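### 3.2 Congregational song sheets, Catterall set

Coding done by Ellwood and Michiels, seperately, then compared. 1000 lines of hymn text from the Brumell songbooks. Both coders agreed on 974. The other 26 went to Haworth, mostly refrains where the speaker shifts from "I" to "we" halfway.

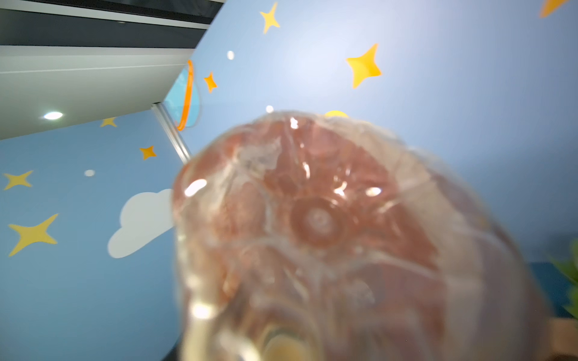
Children's choruses kept as their own group. Shorter lines, more repetition, almost no second verses. Rudd (pers. comm.) thinks the second verses were dropped in January, when the sheets were retyped. Can't confirm. No earlier copies at Catterall.

Figure 2. A bottle held above a bin.

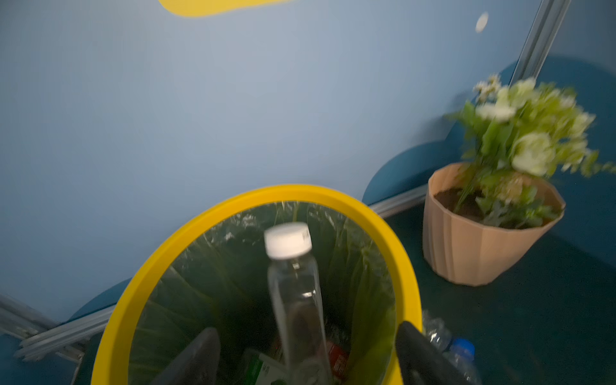 Does a repeated refrain count as one line or several? Each printed repeat is its own line; a "repeat" mark with no words printed is ignored.

Tune names are a mess. "Pelura" appears over three different melodies, and one of them is plainly "Zatodholm" in another key. We went by melody, not title. Inskip played all the doubtful ones through on piano and his calls stand unless noted in the apendix. 300 lines had no tune given at all, left in for the word counts, out for everything in 3.3.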